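Die dritte Rolle

Die Kopie kam in zwei Kartons. Keith Sowerby prüfte die Plomben, trug das Gewicht in die Eingangsliste ein und stellte die Kartons für eine Nacht in den Vorführraum, damit sich das Material an die Temperatur gewöhnte. Der Film hieß »Flarkadgate« und handelte von der Schließung einer Werft. Der Verleih Greenberg besaß davon noch eine spielbare Kopie, 35 Millimeter, Lichtton, fünf Rollen.

Am nächsten Morgen lief die erste Rolle über den Umrolltisch. Sowerby trug Baumwollhandschuhe und ließ die Kante zwischen Daumen und Zeigefinger durchlaufen. Perforationsschäden bei Meter 70, zwei alte Klebestellen, Laufstreifen im Bereich der Aktenden. Er notierte alles auf dem Vordruck, auf dem unter »Zustand« vier Kästchen standen. Er kreuzte das zweite an.

Bei der dritten Rolle hielt er an. Zwischen der Szene in der Kantine und der Szene am Tor fehlten nach der Begleitkarte 13 Meter. Sie fehlten nicht durch Verschleiß. Der Schnitt saß sauber auf dem Bildstrich, die Klebestelle war trocken ausgeführt und mit dem Spatel glattgezogen. Am unteren Rand des Klebebands stand mit Fettstift ein Kürzel: M. T.

Er rief Phyllis Dobson an, die den Film damals für die Zeitung in Brindness besprochen hatte.

»Was passiert zwischen der Kantine und dem Tor?«, fragte er.

»Eine Frau liest die Namen vor«, sagte sie. »In einer Einstellung. Man sieht nur ihr Gesicht und den Zettel.«

»Sie ist nicht in der Kopie.«

Am anderen Ende wurde eine Schublade geöffnet und wieder geschlossen. »Dann fragen Sie Marjorie Tindall.«

Marjorie Tindall hatte in Brindness vorgeführt, bevor Sowerby die Stelle übernahm. Sie wohnte im Erdgeschoss, die Wohnung war sehr warm. Sie bestätigte das Kürzel. Der Leiter des Hauses habe die Einstellung für zu lang gehalten, und auf der Liste habe sein Bruder gestanden. Sie habe geschnitten, weil es eine Anweisung war, und das Stück behalten, weil es dazu keine Anweisung gab. Sie holte eine flache Dose aus dem Schrank, auf deren Deckel »Hiso« stand, der Name einer Lampenfirma. Der Geruch nach Essig war schwach.

»Zwei Prozent geschrumpft, höchstens«, sagte sie. »Das läuft noch.«

Sowerby maß nach. Es waren 0,9. Er sagte ihr das Ergebnis am Telefon, und sie sagte, dann habe sie sich zu ihren Ungunsten geirrt.
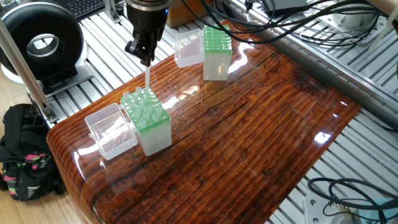 Der Saal in Brindness hat ein Bildfenster, durch das der Vorführer die letzten Reihen von oben sieht. Kieran Mottram, der an diesem Abend die zweite Maschine bediente, arbeitete tagsüber in einem Labor und beschrieb die Belegung in dessen Begriffen: ein Kasten Pipettenspitzen, alle aufrecht in der Lochplatte, dazwischen einzelne leere Plätze. Die Bezüge waren sogar hellgrün, wie die Platte. Sowerby stellte die Schärfe nach und antwortete nicht.

Die dritte Rolle begann ohne Störung. Er hatte das Stück mit zwei Klebestellen eingesetzt und beide dreimal von Hand durch das Bildfenster der Maschine gezogen. In der Kantine wurde ein Stuhl gerückt. Dann kam das Gesicht der Frau, etwas wärmer in der Farbe als der Rest der Kopie, und der Ton setzte mit einem kurzen Knacken ein.

Sie las. Beim sechsten Namen stand in der vorletzten Reihe ein Mann auf, blieb stehen und setzte sich wieder. Phyllis Dobson, zwei Plätze neben ihm, schrieb nichts mit. Die Klebestelle am Ende lief durch.

Nach der Vorstellung spulte Sowerby zurück. Im Vordruck für den Rückversand gab es ein Feld »Veränderungen am Material«. Er trug ein: Rolle 3, 13 Meter ergänzt, Herkunft M. Tindall, Schrumpfung 0,9 Prozent. Unter »Zustand« kreuzte er wieder das zweite Kästchen an. Dann suchte er die Plomben.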